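Wanted: a celebrity and entertainment news writer (part-time, remote, could grow)

Hi! I run Maltard, a small entertainment news site that I started at my kitchen counter and that has since eaten most of my life. We cover reality TV, streaming, celebrity court cases, reunion specials, breakups, makeups and the occasional very strange perfume launch. I've published 931 posts so far and I wrote far too many of them myself, so I'm finally looking for a second regular writer.

The job

You'd be writing short news posts and one longer recap a week, mostly about reality TV and the people who come out of it. A typical weekday shift is 4 hours, and I'd love somebody who can take the evening one (Eastern time), when the big shows air and half the cast starts arguing online before the credits are over. Most news posts run 300 to 500 words. The weekly recap should land near 800 words - go over if the episode deserves it, I won't be mad.

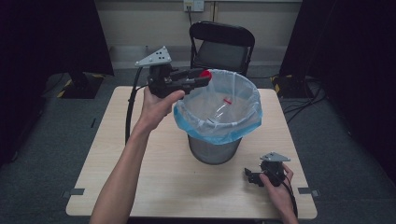
What I'm looking for

You watch this stuff anyway. I can teach somebody our headline style in an afternoon, but I can't teach you to care who walked out of the Pirkano reunion dinner (that's the dating show we recap every season, and our readers have OPINIONS).

You can write fast and clean. I do edit everything, but I'm one person with one pair of eyes, and on finale nights I need copy that's nearly ready to go.

You know the difference between a court filing, a rep's statement and something a fan account posted at two in the morning. We cover arrests, lawsuits, rehab and sometimes deaths, and those stories get handled with care. We don't name private family members, we don't guess at a cause of death, and we don't publish medical records somebody sent us. If a story needs to wait an hour while we get a second source, it waits, even if three other sites have it up.

You don't need a journalism degree. You don't need a huge following either. A blog, a newsletter or a really good set of recaps you wrote for your friends is fine by me.

What you get

It's paid, every shift and every recap, and I pay on the first of the month. I'll send the full rate sheet with my first reply so you don't have to sit through a call to find out. You keep your byline. You can work from anywhere with decent internet, although if you're close by you're welcome to use the spare desk at our office in the Danum building, where I am most afternoons. There's an old Carrier air conditioner that makes itself known, so bring headphones if you like to write in silence!

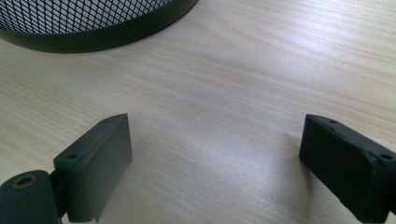
Desk space at the Danum building office.

I should be upfront that there are no benefits with this one. You'd be a freelancer, and you're free to write for other places as long as you're not covering the same shows for them. If the first three months go well I'd like to add shifts, and I'd hand over the awards season coverage too, which I've been doing alone since May of last year with a lot of coffee.

How to apply

Please send me one email with:

- a few lines about you and what you watch
- 2 samples of your writing, links or pasted in, anything that shows your voice
- the evenings you could work
- one story from the past month you think entertainment sites got wrong, and how you'd have written it (a paragraph is plenty)

No cover letter, please. I never know what to do with them.

Use the jobs address on our contact page and put RECAP in the subject line so your email doesn't get buried under press releases. I'll pick a few people to do a paid trial post, and everybody who writes in will hear from me, even if it's a no. The person I hire would start the week the new fall shows begin, with a couple of practice shifts before that so you can get used to our posting system (it's old and it has moods).

If you're on the fence because you've never been paid to write before, send the email anyway. I was there once too, and I'd really like to read your stuff.

Posted August 2024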